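Notebook — Skalovside bench, memory module task, July

Carried on with the desktop tower set this morning. Episode count stood at 191 when I logged in at 9.20. Target for this task is 1000 accepted.
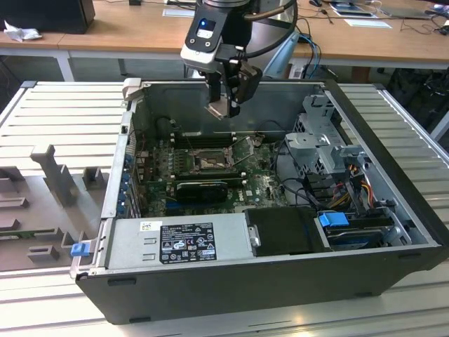
The aim for this block is the approach and grasp on a single module, with the release of the end latches kept as a separate task. We tried recording both as one long episode in the spring and the labels were a mess: annotators disagreed on where the latch phase stopped and the pull began. Eliécer has split the schema accordingly. An episode now starts with the gripper clear of the case and ends with the module clear of the slot, or with the operator pressing abort.

Settings as used:
Control rate unchanged from last block.
Gripper force limit at the lowest of the 3 presets.
Wrist speed capped once the fingertips are below the rim of the case.
Start pose randomised by the script. Operator does not correct it by hand.

The speed cap matters more than I expected. Without it the operators dive in fast and then hover for several seconds over the slots while they sort out alignment, and the policy learns the hover. The version trained on the first batch did exactly this — long pause, small sideways drift, then a grasp on nothing. With the cap on, the descent is slower but continuous, and the traces look much cleaner.

Failures. Most of mine were yaw errors, with the fingers closing slightly askew so that the module tips instead of lifting. I kept these and tagged them 'skew' so they can be used for the recovery set. Two aborts were my own fault (pedal pressed early) and have been deleted. One episode has a gap in the joint log. Left it in quarantine for Aníbal to look at, as he wrote the Zellum exporter and I don't want to guess at what it does with missing rows.

Reminder on case placement: shift the tower between episodes, within the taped limits, and rotate it a little as well. Yesterday's afternoon batch has nearly the same placement throughout and I suspect it is close to useless for generalisation. Aníbal disagrees and thinks it can be kept at low weight. To be settled when we have an evaluation on the Echeverri cases, which have a different board layout.

Upload: batch went to Nadport at lunch, checksum fine. Whole archive across all tasks is now 2797 episodes, quarantine excluded.

Open points:
Fingertip pads are wearing on the inner edge. Swap before the next block and note the change in the metadata, as the grasp width reading will shift.
Operator ID still missing from the file header when a session is resumed after a pause.
Ask Eliécer whether 'skew' should be one tag or split by direction.
Lighting: blinds were half down until 11, up afterwards. Recorded in the session notes for both halves.

Stopped at 16.40. Arm parked, brakes on, logs copied.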